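4.3 Retrieval of hung tools: the release fault

The fourth group of trials covered tools stored on a pegboard. The arm was asked to take a named tool off its hook, carry it to a tray, and later put it back. We ran 198 attempts on the cell we call Cellard, using the Fela motion planner and the Lục grasp model described in Section 3. The success rate was lower than for bins or open shelves, and most of the lost attempts share one cause. We call it the release fault and treat it separately from missed grasps, which are covered in Section 4.2.

In a release fault the fingers close on the tool correctly and the grasp model reports a good hold. The arm then pulls, but the tool is still held by the hook. Force at the wrist climbs until the planner either stops the arm or lets the fingers slip. In the second case the tool falls or is left turned on its hook, and the next attempt begins from a pose the planner does not expect. Of the failed attempts, 70 were release faults by this definition.
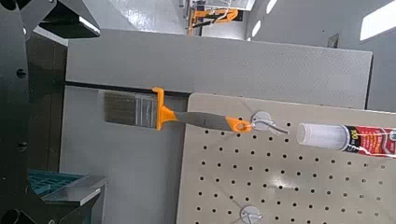

Figure 7. Wrist camera view of a hung tool at the pegboard during the retrieval trials.

The planner treats every hung tool as a rigid body with one point of support, and it computes the pull direction from the hook model alone. For tools with a closed hole this leaves very little room for error. The paintbrush in Figure 7 hangs by the hole in the orange tip of its handle, with the wire of the hook passing through it, so the tip has to travel along the wire before the brush is free. A pull that starts early, or at an angle to the wire, presses the edge of the hole against the metal. The arm has no direct measure of how far along the wire the tip has moved. It relies on the planned path, and small errors in the estimated hook pose are carried straight into that path.

We first suspected the grasp itself. The logs did not support this. Finger force was within its set range in nearly all of the faulted attempts, and the contact position on the handle was close to the position requested. We then compared the estimated hook axis with a hand measurement taken at the start of each session. The estimate was off by more than 2 degrees in most release faults and in few of the successful attempts. Glare seems to play a part. The hooks are bright metal, and the depth values near them were often missing or badly wrong. When that happened, the hook model fell back on the default angle for the board, and the default does not allow for a hook that has been bent or has shifted in its holes.

A second problem appeared once we looked at the stop behavior. The force limit was set for picking parts out of bins, where a short spike at lift-off is common and harmless. The limit therefore had a delay built in. At the pegboard the same delay allowed the arm to keep pulling against a fixed hook after contact. In one attempt on 2023-01-17 the hook came out of the board and struck the guard of the cell. There was no injury and no damage to the arm, but we stopped the trials until the limit had been changed. The attempt is counted as a release fault in the totals.

4.4 Neighboring items and recovery

After the delay was removed, the arm stopped sooner and the hooks stayed in place. The number of completed retrievals did not improve, as the cause of the jam had not been dealt with. We added a recovery step in which the arm relaxes its grip, backs away, takes a new depth reading from a second angle, and tries again with a corrected hook axis. A retry needs free space around the tool, and the amount of space differs from one position on the board to the next.

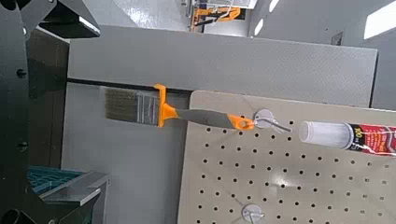

Figure 8. Wrist camera view of the same storage area, showing the space around the hung tool.

Recovery paths were at first planned against the empty board, with only the target tool added to the collision map. This was a mistake in our setup. Stored items often reach into the area the arm needs. In Figure 8 the white end of a sealant or caulk tube points back toward the hook that holds the brush, and a sideways correction to the right would bring the tool close to it. The bristles, on the other side, stick out past the edge of the board, where our map ended. Contact with a neighboring item was recorded in several of the early recovery attempts, and it usually turned the item enough to spoil its own stored pose.

We changed the map so that it is rebuilt from the current view before each retry, and we extended it beyond the board on both sides. We also limited the correction to motion along the estimated wire, with a small upward allowance. If no clear path exists under these limits, the arm lets go and asks for help.

The changed system was tested in April at the Clurkstead site with a further 124 attempts on the same type of board. Release faults still occurred, mainly on hooks with poor depth readings, but no hook was pulled from the board and the force limit was respected every time. Requests for help went up. We consider this an acceptable trade for now, though it would not suit a cell that runs unattended. Tools with an open notch in place of a closed hole were not included in either set, and the results should not be applied to them.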